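Count Log, Farneo Ridge

We are a colony of 86 wombats on the south bank of the Omeck. The rangers count us each September. We count the rangers as well, but our method is better.

Method: one observer sits at each burrow mouth from dusk. Boots are recorded by tread. A ranger who returns for a forgotten thermos is not recorded twice.

The rangers' published figure for us was 19. They had walked the Triltau track at noon, when we are asleep, and multiplied by a factor. We reviewed the factor and found it was taken from a study of wallabies.

A correction was lodged in the usual form, as cube-shaped droppings on the step of the Han hut, 3 to a row. It was swept off and weighed. The next report gave our number as 2,000.

The colony met and resolved to make no further submissions. Grazing resumed at the lower flat. The observer at burrow six has asked for a drier burrow, and the request is under review.
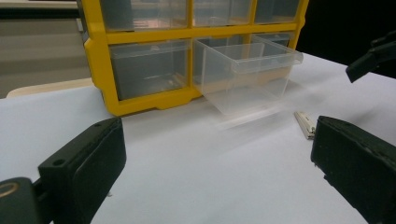

Yellow organizer with clear plastic drawers, on a white tabletop.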